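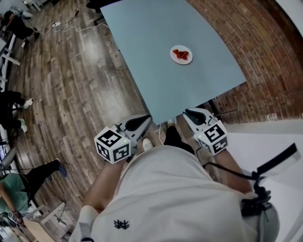 4. Setting the table height and wiping down

Before you start
Clear the top of the Jatwood table and move any chairs away. Keep a gap of 5 cm between the table and the wall — the top needs this room when the legs are adjusted.

Setting the height
1. Stand at one long side and loosen the collar on each leg by 2 full turns. Do not remove the collars.
2. With a second person at the other end, lift the top evenly to the height you want.
3. Check that the same line shows on the scale of every leg.
4. Tighten the collars by hand, then finish with the 6 mm key supplied.
5. Press down on each corner in turn. If one gives, loosen its collar and repeat steps 3 and 4.

Caution: Do not drag the table by its top. The total load must not exceed 120 kg, spread evenly.

Note: Stand with your forearms level with the table top. If you have to raise your shoulders to reach the middle, the table is set too high.

Cleaning the top
1. Wipe with a soft damp cloth, working along the length.
2. Dry at once with a clean cloth.
3. For grease, use a little washing-up liquid in warm water. Scouring pads and bleach will leave shiny patches on the matte finish.

Check the collars again after the first week of use. Replacement keys and feet can be ordered from Gronder under the table's name.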